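Galtora offline maps, is it worth paying for?

trailmix_manju
So I finally caved and put Galtora on my phone last night. I've been using Totix for years, mainly out of laziness, and I wanted something that would keep working when the signal drops out past the reservoir. Download was 500 MB for my half of the state, which took forever on our wifi, but after that it opened right up in airplane mode and had my street, my bus stop, even the footpath behind the school. I'm pretty impressed! Has anyone here used the paid version? I can't tell from the settings page what you get besides the voices.

sengar52
Paid gets you voices, lane hints and the contour lines. I bought it for the contour lines and then used them maybe twice. The free one is plenty if you mostly walk.

Devendra Nigam
I'm going to disagree with sengar52 a little. Free is fine until you need to reroute. Last month I missed a turn coming back from my sister's place and the free version just sat there with the old line on the screen, no new route, nothing. Totix would have picked a new road in a couple of seconds. For walking, sure. In a car I wouldn't trust it.

trailmix_manju
Hm, mine rerouted this morning and I haven't paid for anything. I went the wrong way around the hospital on purpose to see what it would do (yes, I was late for work) and it gave me a new line before I hit the next light. Which version are you on? Mine says build 2533 at the bottom of the About screen.

Devendra Nigam
Older than that. I turned off auto updates in August after one of them ate all my saved places. Maybe they fixed it, I'll update tonight and see. I'm exporting my places first this time.

pocketmap
Export to a file, please, and don't use the "sync" button. Sync sounds like a backup and it isn't one. If you delete a place on one phone it goes away on the other, ask me how I know.

trailmix_manju
Good to know, thanks. Okay, second question, and this one is bugging me more. Battery. I left the house with a full charge and by the time I'd walked to the market and back I was at 70 percent. Screen was off most of the way! I had track recording on, and I get that recording costs something, but Totix never did that to me on the same walk. I tried the "low power" option and the track came out as a bunch of straight lines through people's houses.
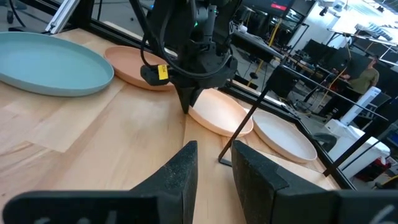
Skustov
Set the recording interval by hand and leave low power alone. It's under Tracks, then Advanced, then scroll way down. I use one point every five seconds and my walks look fine, a bit square on the corners but you'd never mind. Low power mode takes its position from the cell towers when the screen is off, so of course it wanders.

sengar52
Are you sure it's towers only? I thought it still checked the GPS once in a while. My low power tracks aren't great, but they stay on the right side of the river.

Skustov
Depends on the phone, I guess. On mine it was way off every single time. I had a lunch walk come out as a triangle with one corner in the lake.

pocketmap
Same here, minus the lake.

trailmix_manju
Found it! That menu is really buried. I set it to five seconds and I'll do the market walk again tomorrow with the same stuff running and post what the battery says. Still deciding on the paid version, but if sengar52 only used the contour lines twice I don't think I'd use them at all, it's flat as a plate around here.

Devendra Nigam
Updated. Places survived. Rerouting works in the driveway, anyway, I'll try it on the highway this week and report back. Still keeping Totix on the phone for now.

Manju, if you do end up paying, check the price on the website before you buy it in the app. They weren't the same when I looked.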